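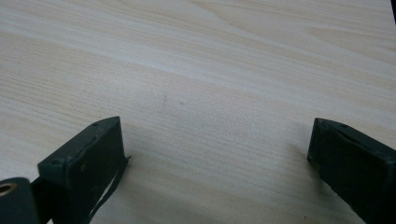
The tabletop, speck near the middle.

Filed under: Finishing & Refinishing

Re: [tables] pale top, straight grain, one dot

Yoga Liew wrote:

> Before you touch it with anything, post a picture. Last time
> somebody on this list described a mark as "small" it was a burn
> the size of a saucer. Also, what is on there now? Oil, poly,
> wax, hope? And do you know the species, or only what the seller
> called it?
>
> I would not sand a whole top for one dot. I have done it. I do
> not talk about the summer I did it.
>
> Yoga

Yoga, picture as ordered. I had to look twice to find the dot myself, and I have been glaring at it since Sunday.

It's gray-brown, tiny, and close enough to the color of the grain that my wife maintains it is the grain. She may be right. I've run a fingernail over it and can't feel an edge, which either means it's down in the wood or my fingernail isn't much of an instrument.

As for species, the man in Bistville who sold it to me said ash, then maple, then "one of the light ones." I paid him $375, so I suppose I bought one of the light ones. The straight grain had me leaning toward ash until I noticed the curvy, flame-looking figure on the far side of the brighter band, and now I lean toward whatever the last person told me. If anyone can call it from a picture, I'll take the call and repeat it at dinner as my own.

The finish I don't know. I put a drop of water on a spot near one end and it sat there looking pleased with itself, so there's something on it. Haven't tried alcohol. I was going to, and then I read the thread from August where Haziq Tambunan tried alcohol, and I put the bottle back in the cabinet.

One other thing, while you have the picture open. The right side looks warmer to me, nearly pink, and the far left looks grayer. Is that the boards, or the light, or did one end spend years under a window? The dining room faces a brick wall, so I can't blame the sun in this house. If it's the finish yellowing unevenly then the dot is the least of it and I'd be stripping the lot, and I'd like to be talked out of that before I've ordered anything.

Choices as I see them:

Leave it and put a bowl there.
Mineral spirits on a cotton swab, the dot only.
The Lubis paste cleaner, which I have most of a can of from the hall bench and which smells like a tire shop.
Carry the top to the refinisher in Rostbridge, who quoted me $311 over the phone without asking what was wrong with it.

I'm leaning toward the swab, with the bowl in reserve. We have 4 people coming to eat off this thing and they'll all be told exactly where to look, because I can't help myself.

Would still like to hear about your summer.

Tevley end of the county, where the tables are pale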